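掃き取り記録

Verkine 短編欄 2020年1月19日

一 前提

Mikgateの建物を引き渡す日は三月の末と決まっていた。それまで床の掃き取りを記録することが、私の受けた業務である。発注元はClirkero、対象はPerić棟の一階、床はベージュのタイル敷き。記録用紙には欄が四つある。開始時刻、終了時刻、回収物、備考。前任者は備考欄をほとんど使わなかった。前任者の綴りは174枚あり、備考に記入があるのは最初の一枚だけで、「柄を先に確認すること」とある。

理由は書かれていない。私はその指示に従い、作業の最初に柄を確認することにした。確認項目は自分で定めた。緩み、傾き、ひび。いずれも異常がなければ開始時刻を書く。

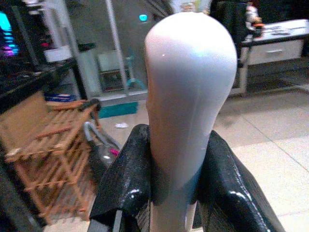
掃き取りの標準時間は15分とされている。前任者の記録はどれもこの数字に揃っていて、一度の超過もない。私の初回は二十二分だった。二回目は十九分。目地の方向に沿って掃くと早く、横切ると砂が目地に残る。仕様書には方向の指定がなく、私は備考欄に「目地に平行」と記入した。綴りに備考が入るのは二度目になる。

用具は二点で、いずれも現場に備え付けのものである。ほうきは縁が紫、毛が白。ちりとりは淡いピンクで、後方が立ち上がっている。ちりとりには長い銀色の柄がつくため、かがまずに使える。ちりとりの口を床に密着させ、ほうきを手前に引く。口が浮くと、軽いものは下をくぐる。引く速さを半分にすると回収率が上がる。ただし時間は延びる。

二 回収物の分類

回収物は砂、繊維、紙片、その他に分ける。その他には寸法と色を書く。材質が分かれば材質も書く。五回目の作業で、その他に該当するものが二つ出た。ひとつは茶色の直方体で、指二本ほどの幅がある。もうひとつは小さく、赤みの強い橙色をしていた。

直方体の材質の欄で手が止まった。木片に見えたが、角の潰れかたはスポンジに近い。指で押せば分かることである。押さずに「木またはスポンジ」と書いた。前任者の綴りを繰ると、同じ表現が何枚にもわたって出てくる。寸法も同じだった。回収したものはその都度廃棄する規定であり、同じ品が何度も床に戻るはずはない。

私はごみ箱の位置を用紙の裏に書き写し、ちりとりの中身をそのまま保持した。終了時刻は記入しなかった。

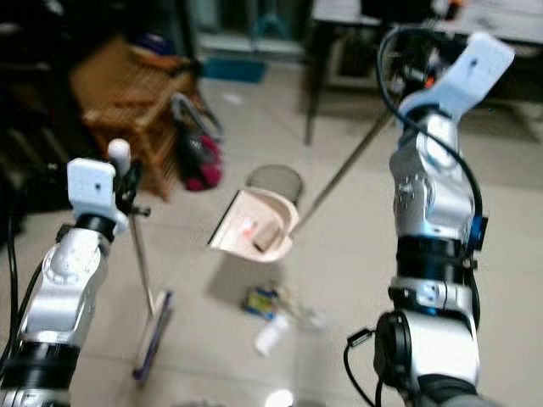
三 差異の照会

Clirkeroに照会を出した。受付番号は3951。質問は二つに絞った。茶色の直方体は備品か。備品であれば定位置はどこか。

回答は翌日の朝に届いた。備品台帳に該当品なし。定位置の設定なし。前任者の記録に疑義がある場合は、標準時間を超過しない範囲で再測定されたい。末尾に、前任者の備考欄は参照不要とする旨の一文があった。備考欄について、私は何も尋ねていない。

夕方、再測定の前に綴りの一枚目をもう一度読んだ。「柄を先に確認すること」。筆圧が強く、裏に凹凸が出ている。指でなぞると、文字の下にもう一行あるのが分かった。別の紙に書いた跡が写ったものらしい。鉛筆で軽く塗ると、数字だけが浮いた。二十二、十九、二十一。前任者にも、揃わない時期があったのである。

柄を確認した。緩みなし、傾きなし、ひびなし。

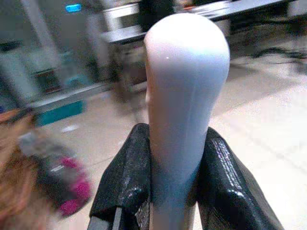 先端側。丸く膨らみ、首に向かって細くなる。色は白。

四 再測定

条件は五回目に合わせた。掃き始めは窓と反対の側、方向は目地に平行。砂は前回より少なく、繊維は同程度。紙片なし。その他の欄は、作業の途中で埋まった。淡いピンクの口の手前で、茶色のものがひとつ止まっていた。

今度は押した。木だった。

用紙の材質の欄に「木」と書き、綴りの該当箇所は訂正しなかった。前任者が押さなかった理由は、私が五回目に押さなかった理由と同じかもしれず、違うかもしれない。その検証に使える欄は用紙にない。直方体はごみ箱へ移した。底に当たる音が一度した。

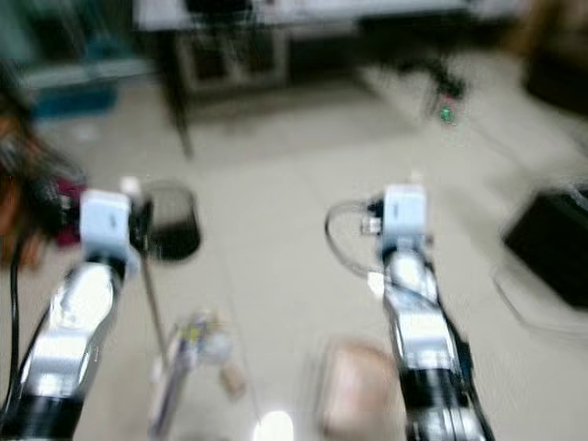
ベージュの床と、縁の灰色がかった暗色の円筒容器。

終了時刻を書いた。二十四分。これまでで最も長い。超過の理由を記す欄もないため、備考欄の残りを使った。「目地に平行。口を浮かせない。押すこと」

三枚目の備考である。用紙を綴りの最後に挟み、次の用紙に開始時刻の枠だけを引いた。

(了)

シェア 15 コメント 4

関連する作品
・検針員の余白
・棚板の許容荷重
・換気口、第二報
・引き渡し前夜の蛍光灯

当サイトでは、表示設定の保存と閲覧状況の把握のためにCookieを使用しています。閲覧を続けると、使用に同意したものとみなされます。 [同意する] [設定を変更]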